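January
By Vy Phùng

Veg baskets are back at Trinolska, and I've already got my name down

If you walked past the old Mondetti shop on your way home last week, you might have noticed the lights on. I did, and being nosy I stuck my head round the door. Trinolska, our little food co-op, has taken the place over and is bringing back its vegetable baskets after a winter off. I was so pleased I bought a leek on the spot!

For anyone who missed them the first time, you sign up, you pay your deposit on the basket, and once a fortnight you swap your empty one for a full one. The baskets are proper wicker with a handle at each end, and they look far nicer on the kitchen side than a cardboard box (mine lived next to the bread bin all last summer and I was sad to hand it back).

Mathis Picard is running the packing this year. He used to have the fruit stall at Tessier Yard, so he has firm views on how to treat a pepper. "Heavy things at the bottom, and don't press down," he told me, twice. Cucumbers are his particular worry — the long ones never want to lie flat, so they go in on a slant over the peppers.

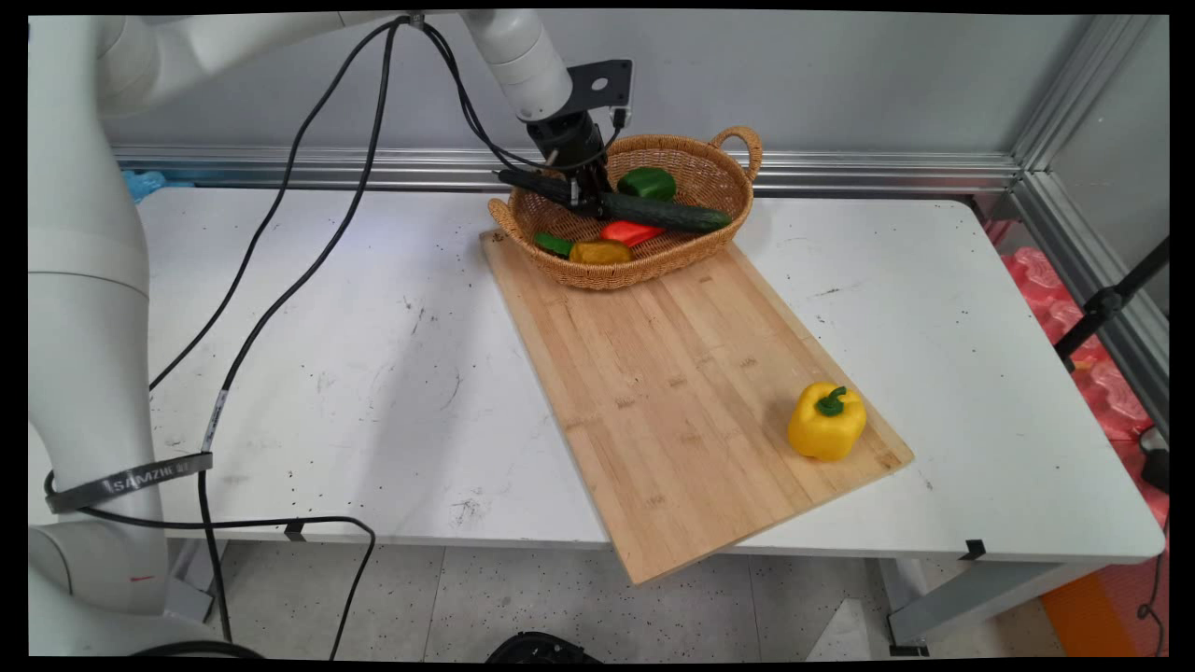

What's in the first lot

Peppers, mainly, in more than one colour, and cucumber to go with them. Mathis is hoping for onions and a bag of salad as well, but that depends on what the growers out at Leltora can send. I roast my peppers with too much garlic and eat the cucumber standing up at the fridge, so I'm not the person to ask for recipes. There will be a recipe card tucked in for those who want one.

There are two sizes, small and family, and the small is plenty for a couple. The co-op had 403 members at the last count and only 20 places are open in this first round, so don't hang about. Names go in the book by the till, and the deposit is £20, which you get back when the basket comes home in one piece. Mine did, just about — the cat had a go at the rim.

Collection is from four in the afternoon until the shop shuts at seven. Bring your own bag if you'd like to leave the basket there.

We use cookies to remember your settings and see which stories are read. Accept all | Manage choices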